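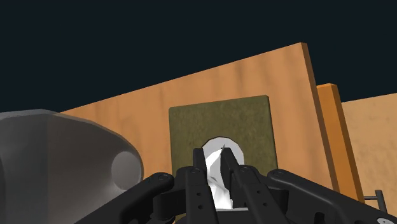 *A black gripper holds a crumpled white piece at a round hole in a green square. Computer model, Beltcombe Shared Workshop.*

# How a Robot Arm Practices Inside a Computer

The Beltcombe Shared Workshop is open to families on Sunday. Visitors aged 11 and over may take part in the robot build with an adult. This page explains how the build begins, and what some of the words mean.

## Building the room first

Before any real parts are joined together, the workshop makes a model of the robot on a computer. A model of this kind is called a **simulation**. It has a floor, walls and furniture, and it follows rules much like those of the real world. If the robot lets go of something in the simulation, the thing falls.

Every object has to be built. A builder decides how long a board is and how heavy it should be, then gives it a color and a surface. The room used in the Beltcombe project, which is called Mahrous, took 18 sessions to finish. Much of that time was spent on drawers.

## Joints and links

A robot arm is made of stiff parts called **links**. The places where they bend or turn are called **joints**. Your own arm has joints at the shoulder, the elbow and the wrist.

At the end of the arm is the **gripper**, which does the work of a hand. Some grippers have only two fingers that open and close like a clothespin. Others have several fingers, with joints of their own. More joints allow more kinds of grip, and they also give the computer more to plan.

## Why soft things are hard to hold

A wooden block keeps its shape when it is squeezed. Cloth and paper do not. They fold and crumple, and each new fold changes where the fingers can take hold.

A box of tissues has some of each problem. The box has flat sides, and a light grip may let it slip. A strong grip may crush it. The tissue at the top bends very easily, so the gripper should keep its fingers clear of it. Fruit is another useful test, as a banana is curved and can be bruised.

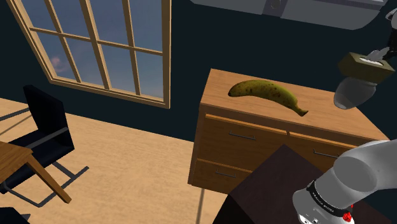
The arm must also know what is near it. A path that looks short may pass through a chair or the corner of a table. The computer checks the whole arm along the path — the elbow as well as the gripper — and chooses another way if any part would touch something.

## Trying again

One attempt at a task is called a **trial**. In July the Mahrous builders ran 1000 trials of a single lifting task. The object stayed in the gripper until the end in 472 of them. The builders then looked at the others to find out when the object had slipped, and changed the grip.

A simulation can be started again as often as needed, and nothing is broken. It is still only a copy. Real cloth may be stiffer than the model, and a real floor may be uneven. For this reason the arm is tested slowly when the work moves to the bench.

## Try it at home

You will need a paper tissue, a small empty box and two pencils.

1. Hold one pencil in each hand. These are your gripper fingers.
2. Lift the box and set it down on its side.
3. Lift the tissue and set it down inside the box.
4. Write down which object was harder to lift, and where you placed the pencils.

Completed notes may be brought to the front desk at Beltcombe or at the Plestside branch, where they will be added to the builders' notebook.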